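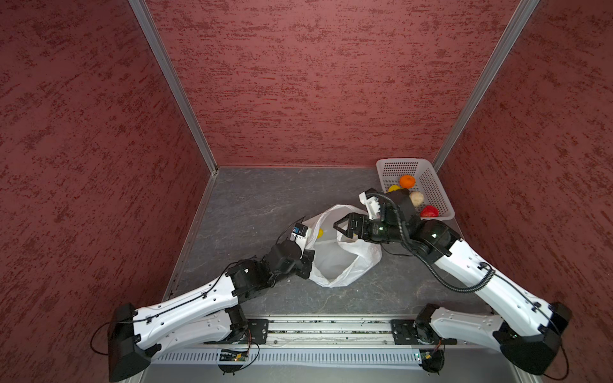
No. 28

In January I promised to write down what the second cell will cost us, and I am late with it. Ketill Arnardóttir has asked me two times already, so I do it tonight with a cup of tea.

The arms are the easy part of the budget. We want two again, on one aluminium rail, with a wrist camera and the same kind of gripper. The price from Gamura is clear and it is valid for seven weeks. What I forgot the first time was everything between the arms and the wall socket: cables, clips, the small boards under the rail, spare fingers for the grippers. I had put 1,000 pounds for all this under "various". It was a bad word to put in a budget, and Hafþór Kragh still reminds me of it.

The walls and the floor I also counted too low. In our cell the panels are dark red and the floor is grey with a light marble pattern. I like how the white basket stands out against them, but panels must be cut, and the corner posts must be ordered in the correct length. The workshop in Birninthorpe can do this, if we send the drawings before they close for the holiday.

Then the groceries. For the bag and basket work we need fruit, a plastic bag and a basket with holes, and these cost almost nothing. I gave them their own line anyway, so that I don't pay from my own pocket again.

Still open:

Delivery to Kimlow, one crate or 2.
Who pays for the longer rail.
A proper tray for the cables on the left side, where they hang down in loops.

Trevor is the name of the spreadsheet, for those who asked. I will share it when the delivery price has arrived.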